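Counting demonstrations at Greltora

Greltora wants us to be impressed by a number, and the number is 871. That's how many hand-guided demonstrations the company says it has recorded for its packing program, Hakier, since December. A person drives the arms by remote control, the robot logs every move, and a model called Flenia is supposed to learn the job from the pile.

I've read the write-up twice and still can't find the figure I'd like, which is how often the robot packs a box with the operator's hands off the controls. Philomena Sulemana, who runs the sessions, told me a new operator needs about 100 tries before the recordings are worth keeping. Fair enough, and more candid than the press page. But it makes me wonder how many of the 871 came from people still learning the controls themselves.

The task is also kinder than it sounds. Put a narrow carton into an open box. Warehouse staff do it while talking about lunch. 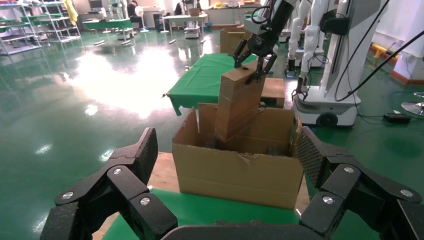
A taped carton held upright by a two-finger gripper, its lower end inside the open box.

Getting a tall carton past loose flaps is fiddly by remote, I'll grant that. I'd still hold off on the word "autonomous," which the write-up uses 9 times. Owusu, the firm's packing customer, hasn't said when it expects a robot on its own floor. I've asked Greltora for the hands-off results and will print them if they arrive.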